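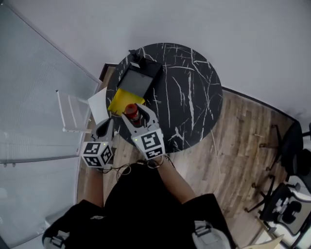
Room Safety Checklists

Furniture and Loose Items: Round Table, Room 302

Site: Griltville
Completed by: Nuria Tesfamariam
Comments on last round by: Ott Vītola
Date: 15/08/2021

Marks used: OK, FIX, WATCH, N/A. A mark without a comment doesn't count. I have added that line myself, having read the July sheet, which was a column of OKs and a signature.

PART A. THE TABLE

A1. Table stands level and does not rock.
OK
Pressed down on four sides of the rim. No movement I could feel. The July sheet says "solid as a rock," which I would like to retire as a measurement.

A2. Rim free of chips and sharp spots.
WATCH
Ran a cloth around the whole edge. It caught once, on the side nearest the door. I could not see a chip there. Black gloss with white veining is a pattern that hides damage very well, since any hairline crack looks like one more vein. Check by touch and don't trust your eyes on this one.

A3. Top is free of cracks.
OK, with doubts
See A2. I followed the longer white lines with a fingernail and none of them caught. The supplier's sheet from Plivetti says the finish is "virtually unscratchable." I have no way to test "virtually" and did not try.

A4. Top is not slippery.
FIX
It is a polished surface and smooth things slide on it. Ott's comment from last time: "Never seen anything slide off." Fair enough, but he also writes that he moved a bottle back from the edge. I would like a thin non-slip mat under anything that gets picked up and put down a lot.

A5. Load is within the limit.
OK
Limit on the Plivetti sheet is 55 pounds, spread evenly. We are nowhere close. What the sheet does not say is how much it will take on one side only, and people lean on tables. I have written to ask. No answer yet.

PART B. ITEMS ON THE TABLE

B1. Bottles closed and kept away from equipment.
WATCH
The small red bottle with the dark cap gets handled over the middle of the table, with the black box-shaped unit behind it. I would move one or the other. If it has to stay, keep the cap on the whole time and put the bottle down before you reach for something else.

B2. Bottles labeled with contents.
FIX
Ott's note says everyone knows what is in it. I asked two people and got two answers. Put a label on it in plain words, big enough to read while standing.

B3. Equipment sits flat and square on the top.
WATCH
The black box with the grey panel sits at an angle to everything else. That is no hazard by itself. It does mean one corner ends up closer to the edge than it looks from where you stand. Turn it square.

B4. Small loose parts are put away.
FIX
There is a small black thing on the far edge of the table, behind the box. A plug, a clip, I am not going to guess on a signed form. Whatever it is, the far edge is where it will get knocked off and stepped on. Find its home or throw it out.

B5. Papers, folders and cloths are clear of the work area.
FIX
Two comments.
The bright yellow sheet runs out from under the front of the box. Anyone who tugs it may bring the box along. Lift the box, take the sheet out, put the box back.
The white paper hangs over the left side of the table and points at the floor. It will be caught by a sleeve or a hip sooner or later. The last form marked this line OK with the words "only paper." Paper on a hard floor is a slip hazard and is listed as one in our own guide.

PART C. FLOOR AND SURROUNDINGS

C1. Walkway around the table is open on all sides.
FIX
The clear acrylic stand is on the floor right next to the table. I have no complaint about the stand. I have a complaint about a see-through object on the floor. Depending on the light you get a bright line along the edge or you get nothing. Move it to the wall, or put colored tape along the top and both uprights. Skonik sells a tape that they say peels off cleanly. I will believe that when I have peeled some off.

C2. Width of the walkway.
OK
27 inches at the tightest point I measured, with the stand out of the way. I did not measure it with the stand in place and don't intend to. It shouldn't be there.

C3. Cables clear of hands, sleeves and table edge.
WATCH
Black cables hang in loops at wrist height when the table is in use, and dark clothing makes them hard to pick out. Check that no loop is long enough to hook a corner or the bottle. Short ties would do it. Leave enough slack to bend the wrist.

C4. Straps and buckles fastened, no loose ends.
OK
Buckles checked, tested with a pull. Check them again after a break, when people have loosened them to sit down.

C5. Lighting good enough to see the table edge.
OK
Good enough. A black table in a dim room would be another matter, so leave the overhead light on, daylight or no daylight.

PART D. CLEANING

D1. Surface cleaned with the right product.
WATCH
We are using Bite, which claims to be safe on "all hard surfaces." I have heard that about a lot of sprays. Try it on the underside first, wait a day, and write down what you see. Wipe dry afterward. Streaks of dried cleaner on this top will be taken for the pattern and left there.

D2. Cloths stored away from the table.
OK

(Yes, I know. No comment needed here. They are in the drawer. – N.T.)

PART E. FOLLOW-UP

Label the bottle (B2). Ott
Clear the far edge (B4). Ott
Pull out the yellow sheet and move the white paper (B5). Whoever is in the room next
Move or tape the stand (C1). Nuria
Non-slip mat (A4). To be ordered, roughly 2 weeks
Letter to Plivetti on uneven load (A5). Sent, waiting

Reply from O. Vītola, added later: Label done. I still think A4 is overcautious – it's a table, things stay on it. Agree about the stand. I kicked it this morning.

Reply from N. Tesfamariam: Noted. Please put the kick in the incident book as well.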